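README for the Roltex shoelace set
Student robotics club, spring project
Last edited June 12, 2019

Read this before you download anything. The set is smaller and messier than the poster made it sound, and I would sooner you found that out from me than after a night of copying files.

What it is

Recordings of two robot arms handling black-and-white lace-up sneakers on a wooden table, driven by club members by hand. The plan in January was to have the arms tie a bow. The plan by the end was to have them take hold of a lace and pull it without dragging the shoe off the table. I was against the bow from the start and said so in the first meeting, so I can't claim to be neutral about how it went.

There are 2,186 recordings. Of these, 107 carry the label "success". Please read the part about labels before you quote either figure.

The enclosure

Both arms sit at the front edge of the table and reach inward. The walls are plain and pale, the frame is black, and there is nothing on them to help you work out scale. Purple tubing runs along each arm and is tied down at the forearm. It gets in front of things. If your method needs a clear view of the laces, filter for that yourself, as we didn't.

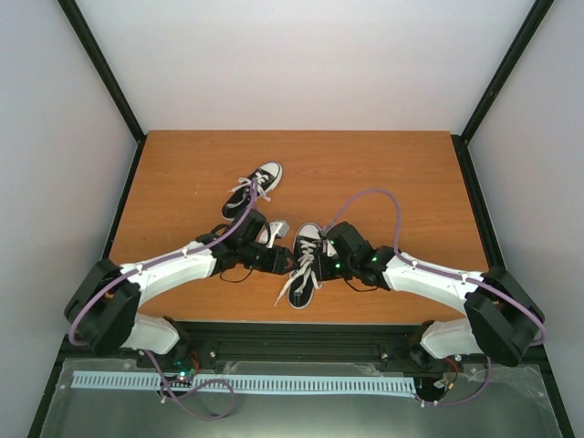 We had long arguments over how many shoes to leave out at once. One camp wanted a single shoe in the same place every time, on the grounds that you should learn to walk first. The other camp said a result from one shoe in one place means nothing, and that every club at the Fornar open day shows exactly that and calls it general. I was in the second camp and still am, though I admit it cost us. The shoes move, the laces end up in a different heap each time, and two people driving the same task will do it in ways that hardly look related.

Folders

raw: everything, in the order it was recorded, including the false starts
trimmed: the same with dead time cut from both ends
labels: one text file per recording
notes: whatever the driver typed, spelling included
pledex_export: see below

The Pledex export was made for an older loader that half the club had on their laptops. It drops the gripper opening on the left arm and fills the column with zeros. I don't recommend it. It stays in because two coursework projects depend on it and their owners have asked me not to touch it before marking.

Drivers

We had 12 drivers. Their skill varies a great deal and the driver number is in each label file, so you can see this for yourself. Driver 4 is Hartmut Frerichs, who supervises the club and is far better than the rest of us. If you train on everyone and test on driver 4 you will get a flattering number. If you train only on driver 4 you will get a policy that moves nicely and gives up whenever a lace isn't where he would have put it. We tried both and reported neither.

Labels

Success was decided by the driver at the end of each recording, by pressing a key. That is a poor way to do it. Drivers were tired, some were generous, and a few thought the key meant "finished". Hartmut and I went back over 75 of the recordings and disagreed with the original label often enough that I wouldn't build an argument on it. We also disagreed with each other, mostly over whether a lace that has been pulled through and then slips back should be counted. He says yes. I say a knot that comes undone isn't a knot.

Our corrections are in labels under the suffix _second. Where the two of us differ, both opinions are kept.

Cameras

There is a view of the whole table and there are views from the wrists. The wrist views are the ones people get excited about, and they are good for seeing which bit of lace is near the fingers. They are bad at telling you where the shoe is once something large and dark fills the lower part of the picture. Several members wanted to drop the table view to save disk space. I'd advise against it until somebody shows me a wrist-only result that survives a change of shoe.
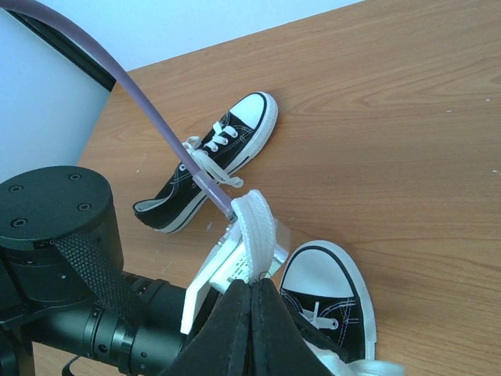 Can the arms tie a shoe now?
They can't, and any slide with the club's name on it that suggests otherwise is out of date. What we have is a fair number of grasps on laces and on shoe uppers, fewer useful pulls, and no bow that I would put my name to.

Known faults

Time stamps between the two arms drift over long recordings. Align on the gripper closing if you can find it.

Some notes refer to "the Kettler task". This was our nickname for pulling one loop straight up, and it was never defined properly. Treat it as free text.

The trimmed folder was made by a script that looks for movement. A driver who paused to think before the first move may have lost the pause, and one who fiddled about at the start has kept all of it.

Left and right in the notes usually mean the driver's left and right. Usually.

What I would and wouldn't use it for

Finding shoes and laces in cluttered views: fine. Learning to approach and close on something soft: fine, with care over which drivers you pick. Claims about two-handed tying: no. Comparing your method with ours: there is nothing to compare with, as our baseline was run on a split that somebody later overwrote.

Sharing

Coursework and club use are free, and ask before passing it on outside the department. If you report a success rate, say whose labels you used. Corrections go in labels with your own suffix, and please don't edit the originals, even where they are plainly wrong.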